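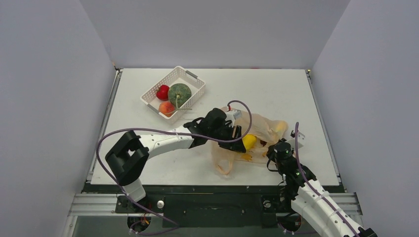

A Raltico test bench with the left arm gripping a lemon at a bag's mouth. Photo: Raltico

Raltico halts two-arm fruit packing trials after grip fault

January 4, 2025

Raltico has stopped trials of its two-arm fruit handling system after a gripper closed without a command while a technician was reaching over the table. The technician, Tia Bunting, had two fingers pinched and was treated on site for bruising. She returned to work the same afternoon.

The company said the fault was in the left arm of a bench used to move fruit between bags and baskets. Bunting had paused the system from the control screen and was reaching in to straighten a bag when the gripper shut.

"The screen said paused and the arm was paused," said Declan Yeoman, who runs the test floor. "The gripper was still listening. It had a close command waiting and it carried it out."

According to an internal notice sent to staff, the pause function held the arm joints in place but did not clear commands already sent to the gripper. The waiting command ran when the gripper's data link dropped out and reconnected. Engineers later repeated the fault 11 times in 300 attempts on an empty table, in each case after a short loss of signal.

The control software, called Kettle, was last changed in May, when the grippers were moved to a separate link to make them respond faster. Muammer Yaman, the lead software engineer, said the pause function should have been retested at that point and was not.

"We tested that the arms stopped. We did not test the fingers on their own," Yaman said.

All benches running Kettle have been switched off. Before they go back into use, the pause button will be changed to cut power to the gripper motors, and anything waiting in the queue will be deleted. Staff will also have to use the hard stop before putting a hand inside the walls - a rule that was already written down but, Yeoman said, was not always followed for small jobs like moving a bag.

The gripper cables are being checked as well. Inspectors from Putov, the outside firm reviewing the incident, found wear on a connector at the wrist of the left arm and have asked for it to be replaced. Amber Rowbotham of Putov said the worn connector explained the signal loss but that the software would have been unsafe without it.

Gititard, a produce packer that had planned to take 3 of the systems this spring, said its order stands but delivery has been put back. Raltico did not give a new date. It said trials would restart once the revised software had passed 200 hours of running without a fault.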